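Mendodano
Notes on work, machines and the house

Can a robot sew on my button yet?

Saturday, March 30, 2019

My winter coat lost a button in February and I still haven't sewn it back on. It is a five-minute job. I have the button, I have the thread, and I keep putting it off, so naturally I have spent a good deal more than five minutes reading about whether a machine could do it for me.

Some background for people who are new here. I worked for 9 years at Cokuline, a shop that makes seat covers and tool bags, first on the cutting table and later keeping the sewing machines running. We had 61 people on the floor when I left. Most of them did things with their hands that I couldn't describe to you, let alone write down as steps. So when somebody tells me the robots are ready for chores, I ask about cloth and thread.

Rigid things are mostly handled. A box, a bottle, a casting that comes down the line facing the same way every time – a machine will pick that up all day. Thread is the opposite. It bends wherever it likes, it sticks to itself, and it changes shape when you let go of it. A sewing machine gets around this by never letting go. The thread is held under tension at every point, and the cloth is pushed flat under the foot. Take those away and ask for a stitch by hand, with a needle and a loose tail, and you have a different problem.

The best place I know to look at the hand version is surgery, where stitching with robot instruments has been going on for a good while. For the most part a surgeon sits at a console and the instruments copy the hands. The practice work is done on pads.

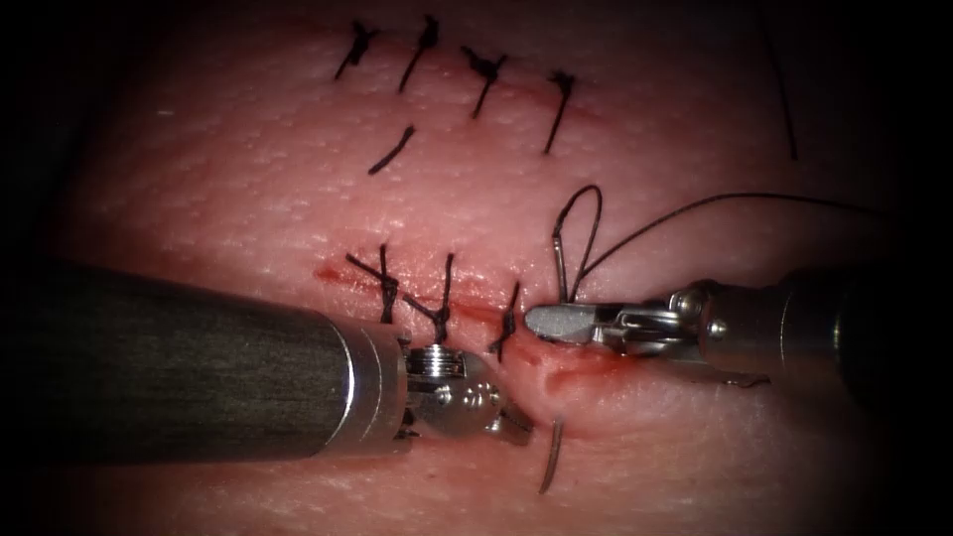
My coat needs two sets of fingers for the same reason. One hand pushes the needle in, the other pulls it out the far side, and in between there is a moment when you have to pass it over without losing the angle. I do this while watching television. If I try to explain it to someone, I get stuck at the second sentence.

Daiane Bragança, who trained new sewers at Cokuline, used to give them a curved upholstery needle and a scrap of vinyl and leave them alone with it for a morning. She said the curved needle showed her who was paying attention to the wrist. You can't push it straight. You have to roll it around its own arc or it tears the hole bigger. I think about that whenever I see a needle driver, because the wrist joint is doing the job she was talking about.

Then there is the tail. Any home sewer knows you lose more time to the tail than to the stitch. It loops over your thumb, it gets under the work, and it ends up around the button you weren't sewing. A person feels the snag and backs off. A machine has to see it, and thin dark thread against its own shadow can't be easy to see.
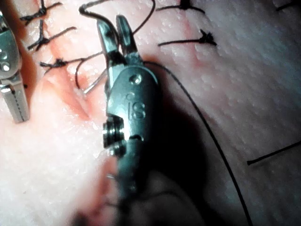 Page last changed: Saturday, 8:40 pm (fixed a wrong number in the Xavier paragraph)

My neighbor Emerson Batista takes the other side on all this. He bought a robot vacuum, named it Xavier, and considers the question closed. I'll grant him that it picks up dog hair. It also got stuck 2 times under the same radiator in one evening, and he paid 405 dollars for it. His argument is that chores will go one at a time, floors first, and nobody will remember being impressed. He may be right about the floors.

Where I disagree is the order of what comes next. People expect laundry folding and mending to be near the front of the line since they seem simple. I would put them near the back. Loading a dishwasher might come sooner, with the right racks. Mending asks for two hands, good eyes close up, and a feel for how hard you can pull before something gives. 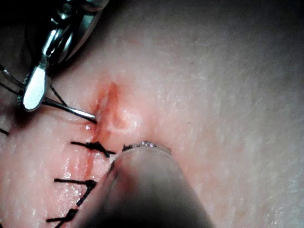
Needle at the edge of the cut, with black stitches alongside.

What I would like to know is how much of this can be done without the person at the console. Putting the needle in at the right spot seems like the part a program could learn first. Tying the knot and keeping the spacing even over a whole row seems harder, and doing it when the material has shifted a little since the last stitch seems harder still. On the shop floor that last one was most of the job. Vinyl creeps. Canvas creeps less but frays.

If anyone reading has worked on automatic stitching of any kind, medical or otherwise, leave a comment. I'd also like to hear from the reader who wrote in about the Plidia hemming attachment, as I lost your email.

The coat is on the chair by the door. I'm going to use doubled thread this time and put a small backing button on the inside.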